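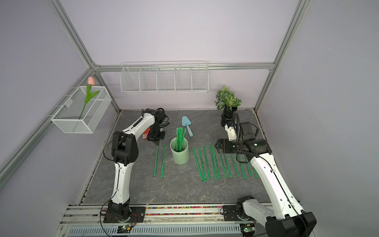
**Indoor Growing, Session 5: Labels, Sticks and Tidy Potting Tables**

Welcome back, everybody, and thank you to Hala Twal for saving the seed trays from the radiator over the break.

This session is a gentle one, and mostly to do with sticks. I know that sounds dull, but a good half of the trouble we had in October came from a muddle on the table -- trowels under compost bags, supports rolling onto the floor, and two people sowing the same tray.

**Setting out**

- Stand your spare sticks upright in a cup. Any steady one will do, and a heavy mug is lovely if you have one at home.
- Lay the ones you're about to use flat, side by side, with a little gap between them so that you can pick up one at a time.
- Keep the trowel near the cup, handle towards you.
- Pot plants go to a back corner, where sleeves won't catch the leaves.

**Putting the sticks in**

Push each stick in close to the rim of the pot, going down slowly, and stop if you feel a thick root. Turn the pot a little and try again. For a 14 cm pot I like three sticks, though Koen Van Loon gets by with two and his plants look very well on it!

Tie loosely, please. Soft string in a figure of eight is kindest to a young stem.

**Before next time**

Read the Edet handout on variegated plants, and bring one pot from home that wants supporting. We have almost 70 sticks in the cupboard, so please don't buy any. Czesław Krawczyk has the key if you arrive early.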